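Posted in: Home & Slow Living

Since September I have read on paper again. I mean real books, with pages, before sleeping and also on Friday afternoons when I finish work early. For many years I read only on the phone, and I told everybody that it was the same. It is not the same for me, and I would like to write down how I came back to it, in case another person is in the same situation.

The beginning was a small accident. I was in Bristby for a work trip and my charger stayed at home. The hotel had no charger for my model, but it had a shelf in the hallway with old paperbacks left by guests. I took one called Quintanilla, a family story with 368 pages and very small letters. I thought I would read the first chapter and fall asleep. At two in the morning I was still sitting with the lamp on, and the next day I asked at the desk if I could keep the book. The lady said that this is what the shelf is for.

When I came home I wanted to continue, but my apartment was not made for it. I had a sofa turned to the television and one ceiling lamp that is good for cleaning the floor and bad for everything else. So for the first weeks I read in the kitchen, on a hard chair, and my back complained.

Slowly I made some changes. I moved the armchair from the bedroom to the window. I bought a reading lamp, the Nuketti, which has a long neck and a warm light. It was more expensive than I wanted, and the switch is in a stupid place on the cable, so I always look for it with my foot. But the light falls on the page and not in my eyes, and this I did not have before.

The phone was the harder part. I know many people put it in a drawer. I tried the drawer, and I only stood up more often. What works for me is to leave it in the hall, plugged in, with the sound on. If someone really needs me, they can call. In the first week I still stood up two times every evening to check it, and there was never anything. Now I sometimes forget it until I go to bed.

I also had to learn again how to be slow. On the screen I had taken the habit to jump – I read the first line of a paragraph, then the last one, and I believed that I had read it. With a novel you cannot do this, or you can, but then you don't know why the uncle is angry. My rule is some 10 pages in an evening. It sounds like nothing, I know. If I want more, I read more, and if I am tired I stop without feeling bad.

Another thing I had to accept is my eyes. I was holding the book farther and farther away, and I blamed the small letters. The optician was very polite about it. Now I have glasses for reading, and of course I lose them inside the apartment. I found them once in the bathroom cabinet and once inside the bread box, which I can't explain. A fixed place near the plant is my newest plan.

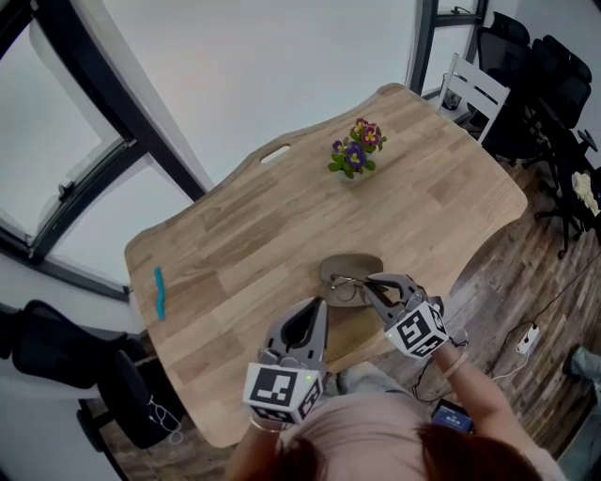 Glasses on their tray, pansy close by.

After Quintanilla I did not know what to choose. I went to the library, where I had not been since I moved to this city, and my card was still good. I took two books. One was about the history of salt and I gave it back after three chapters. The other was Cinon, which is the name of the village where the story happens. A widow opens a bakery there and has a long fight with her neighbor about a wall. Not much happens, but I was sorry when it ended – I wanted to know if they ever repaired that wall together.

I don't read more books than my friends do, probably I read fewer. I still watch series, and on the bus I still use the phone, because a thick book in a full bus is not comfortable for anyone. But the evening has a different shape now, and I sleep a little better. The library has sent me a message that the second book by the Cinon author is waiting for me, so tomorrow I will go there after work, before they close.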